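## 4.2 Recording demonstrations in simulation

The dice task in Dulden uses a red, a black and a green die and one square pad. Record 100 accepted episodes before starting a training run in Tosudach.

1. Load the dice task and select **Reset**. Check that the gripper is open and above the tabletop.
2. Enter the instruction text for the episode. Name the die by color.
3. Select **Record**, then drive the arm with the hand controller.
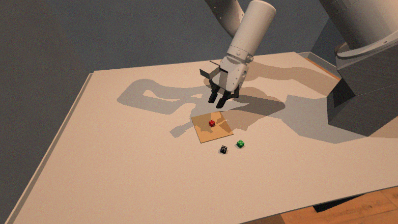 4. Release the die and raise the fingers clear of it. Hold still for 2 seconds.
5. Select **Stop**, then **Accept** or **Discard**.

**Note:** An episode may run up to 70 seconds. Longer episodes are discarded on save.

**Note:** Vary the start position of the arm between episodes. Identical starts produce a policy that fails after small offsets.

**Caution:** Do not change the shadow or lighting settings within a set. Episodes with mixed settings cannot be merged.

Report export errors to Aksel Dalsgaard and include the episode number.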